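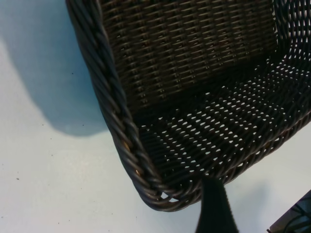

Changes to Household Linen Collection in Nistby

Residents of the Nistby district are advised that the textile collection service will move to a new schedule in August. The service is operated by Drisatach under its agreement with the Otasbridge Housing Association and covers 104 addresses, including the row houses on Beaulieu Lane that were added last year.

Collections will take place every 2 weeks, on the same morning as paper and cardboard. Sheets, towels, curtains, tablecloths and clothing are accepted in any color and condition, provided they are clean and dry. Items should be placed in the gray sacks supplied by the Association and tied at the neck. Sacks must be at the curb by 9 a.m. The crew is not able to return for late sacks.

Pillows, duvets, carpets and mattress covers with a rubber backing remain outside the service. Residents may bring these to the Otasbridge depot during normal opening hours and should report to the front desk on arrival.
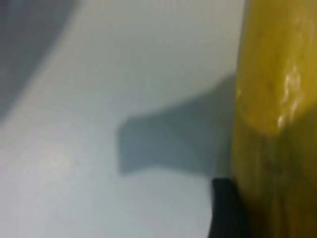
May shoes be placed in the same sack as linen?
Shoes are collected separately and should be tied together in pairs and left in a clear bag beside the gray sack.

Each household will receive a roll of sacks before the new schedule begins. Further rolls may be obtained from the Association office at a charge of 70 cents each. Residents who share an entrance are asked to write their apartment number on the tag.

Tanner McKinnon will continue as district coordinator until the end of the summer, after which the position passes to Hélène Sutherland. Requests for assisted collection, for residents who cannot carry a sack to the curb, should be made to the office in writing. Requests approved under the present schedule will carry over and do not need to be renewed.

Otasbridge Housing Association, Resident Services
Fri 1 May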